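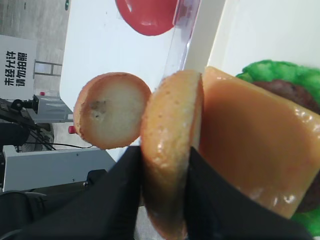 Crédit photo : Dimden

Bon, je suis rentré de Trillholm, j'ai dormi onze heures et j'ai encore de la terre dans les chaussures. Je vous raconte ? Allez, je vous raconte 🧵

Pour celles et ceux qui ne connaissent pas : Trillholm, c'est un petit festival de musiques trad et folk, en septembre, dans une ancienne ferme au bord d'un étang. 4 scènes, dont une dans la grange (ma préférée, et de très loin).

On est arrivés vers 17 h, tente montée n'importe comment, et on a filé direct au bal d'ouverture. Griro jouait déjà. Deux accordéons, une vielle, une contrebasse, et un parquet qui rebondissait comme un trampoline !!

Je ne savais pas danser la bourrée. Je ne sais toujours pas danser la bourrée. Mais une dame en sabots m'a embarqué pour trois morceaux et j'ai adoré chaque seconde.

Le camping : emplacement 131, tout au fond, derrière les saules. Un peu loin des douches, mais le matin on entendait les gens répéter dans l'herbe, un violon par-ci, une flûte par-là, avec le café c'était parfait.

Mon gros coup de cœur, c'est Nyitrai. Je connaissais à peine, un titre ou deux. Sur scène c'est énorme : chants à quatre voix, percussions sur des bidons, et d'un coup un silence total dans la grange avant la dernière chanson. J'avais la chair de poule, ma voisine pleurait, moi aussi un peu.

(Si quelqu'un a le nom du morceau avec le long solo de clarinette, juste avant le rappel, je prends !! Je le fredonne depuis deux jours, sûrement faux.)

Côté ateliers, j'ai tenté l'initiation au nyckelharpa. 50 places, complet en un quart d'heure, il faut s'inscrire dès l'ouverture de l'accueil. J'ai sorti un son affreux puis, à la fin, une vraie note. Une seule, mais quelle note !

Question budget : 165 euros le pass complet avec camping, navette comprise depuis la gare. La dernière navette part à 1 h, ne la ratez pas si vous dormez en ville, la route du retour est longue et il n'y a pas un lampadaire.

Petit bémol quand même : la scène de l'étang est trop près de celle de la prairie, et quand le vent tourne on entend les deux. Pour une harpe solo, c'est dommage.

Et la nuit, après les concerts, les bœufs autour du brasero jusqu'à pas d'heure... Des gens qui ne s'étaient jamais vus et qui partaient ensemble sur une polska.

J'y retourne l'an prochain, avec des bouchons d'oreilles et une meilleure tente. Qui vient ?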